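Do You Need a Drawer Organizer? I Had My Doubts

I have been reading tidying advice for close to 20 years and most of it comes down to buying something. A box to put in the box. So when the low white cabinet in our living room finally got on my nerves this May, I was not about to order a set of anything.

The cabinet is a Bonsu, bought secondhand, and it is not a thing of beauty. Two doors, drawers up the middle, a flat top wide enough to collect every piece of mail that enters the house. It does its job. The problem was always the top drawer. Whatever you put in there slid to the back, and then you closed the drawer on it and forgot you owned it. Over the years that meant batteries, takeout menus, a tape measure and at least one set of keys to an apartment we no longer rent.

The case for the tray

The organizer tray people (there are such people, they have a forum) will tell you that a drawer without dividers is "unassigned space." I don't like the phrase. A drawer has an assignment. You put stuff in it and close it.

They also like numbers. One tidying newsletter I used to get, Irnel, claimed its readers had cleared 1,938 drawers in a single spring challenge. How would they know? Did somebody drive around opening them? I filled in their form once and it took whatever I typed. I said I had done 900. I got a congratulations email.

Still, I tried one. It was a plain white tray from Detesell, marked down, with no instructions, which I appreciated. The fancier Palus version had bamboo inserts and cost more than I paid for the cabinet.

What went in it

First I emptied the drawer onto the floor. I made two piles, keep and don't keep, and skipped the "maybe" pile everybody recommends. In my experience the maybe pile goes into a bag, the bag goes into a closet, and two years later you move it to a different closet.

Then I wiped the drawer out. The top of the cabinet I left for another day. It has scuffs, and a brownish patch on the front edge that has resisted every product I own. I've read that baking soda paste will lift anything. It will not. I've also read toothpaste, and I'd like whoever wrote that to come over and show me.

The tray has long narrow slots side by side. The packaging suggested pens. We have pens in every other room of the house, so I wasn't going to give them the best spot in this one. Long things that aren't pens turn out to be rare in our living room. The slots did fit a thermometer and the little screwdriver that I can never find when the glasses come loose.

The small case with the checkerboard pattern was the real test. It's too wide for a slot and too nice to throw in with the batteries. I tried it in three different spots before giving up on the compartments and setting it at the back of the tray.

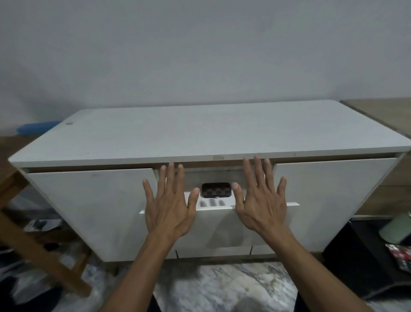
Did it work?

Sort of. I find things faster, I'll admit that much. The screwdriver is where I left it, and that alone may be worth the sale price.

But I would like to point out what did most of the work, and it was throwing things away. A good half of the old contents went straight out. I suspect that if I had done the clearing and skipped the tray, I'd be almost as pleased, with a little more room for the tape measure, which now lives in the kitchen and annoys everyone there instead.

The other thing I've noticed is that a tray makes you reluctant to put anything in the drawer at all. You open it, you see the neat slots, and you think, well, this doesn't belong in there. So you set it on top of the cabinet. The mail has company now.

I have not bought trays for the lower drawers and I don't plan to. One is full of cables, and I know roughly which tangle is which. The other has board game pieces in a freezer bag, a system that has never let us down. Detesell has emailed me twice about "completing my set." I unsubscribed both times and they're still at it.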